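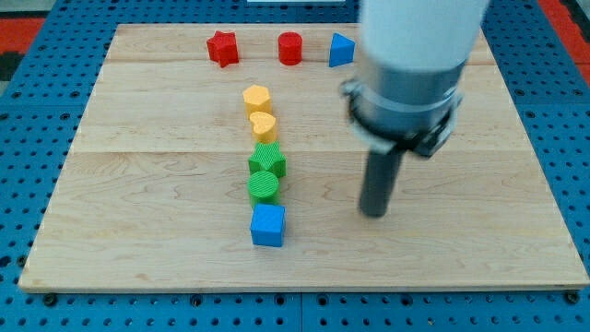 How to practice the breakfall at home

Many people who begin with judo or ju-jitsu want to learn throws in the first week. I understand this, because I was the same. But in our club in Lai every beginner must first learn to fall, and I will explain how you can practice the back fall and the side fall at home between the classes.

What you need

You need a free floor of two by two meters and something soft on it. A judo mat is best. Two thick camping mats also work if they don't slide. A bed is too soft and will teach you wrong timing. Wear long sleeves and take off your watch and rings. If you have problems with your neck or your back, ask a doctor before you try any of this.

Back fall, first level

1. Lie on your back with your knees bent and your feet flat.
2. Pull your chin to your chest and look at the knot of your belt. If you wear no belt, look at your navel.
3. Cross your arms over your chest.
4. Slap the mat with both arms at the same time. The palms look down and the arms are straight, with an angle of 30 to 45 degrees from the body.
5. Bring the arms back at once.

Do this 20 times. The head must not touch the mat in any repetition. When your neck gets tired, stop for this day. The slap should be made with the whole forearm and hand together. Beginners often hit with the elbow first, and they feel it the next morning.

Back fall, second level

Squat down as low as you can, with your arms stretched in front of you. Tuck the chin. Sit down close to your heels, roll on your round back and slap when your shoulder blades arrive on the mat. Your legs will come up a little, let them come. Breathe out when you slap.

Please do not put your hands behind you to stop the fall. This is the most common way to hurt a wrist, and it is also the strongest habit we have. Su-chen Shek, my first teacher, made us hold a folded towel in both hands while we rolled, so the hands had something to do. I still use this with new people – it helps in the first two or three sessions, then you put the towel away and add the slap.

Side fall

Start again from the squat. For the right side, slide your right leg across in front of you to the left, until you lose your balance. You will land on the right side of your bottom and roll up along the right side of your back. Slap with the right arm only. The left hand rests on your belly.

Check your position at the end. The chin is tucked, the right leg is long and almost straight, the left knee is bent with the foot on the mat, and the ankles are not crossed. If the bones of your ankles hit each other, you will remember it.

Most people have one good side. Do more repetitions on the bad one.

When to go higher

I do not recommend to practice from standing when you are alone. Wait for your class, where the mats are thicker and the trainer can see your head. Before our students may be thrown for the first time, I ask them for 200 clean falls, and they write them down in a notebook. Jana Lammers started with us in February and needed five weeks for it. Others need three months, and this is also fine.

If you get a headache or feel dizzy after a fall, stop the practice and have it checked, even when you think the head did not touch anything.

The forward roll needs more space, and I will write about it on a separate page.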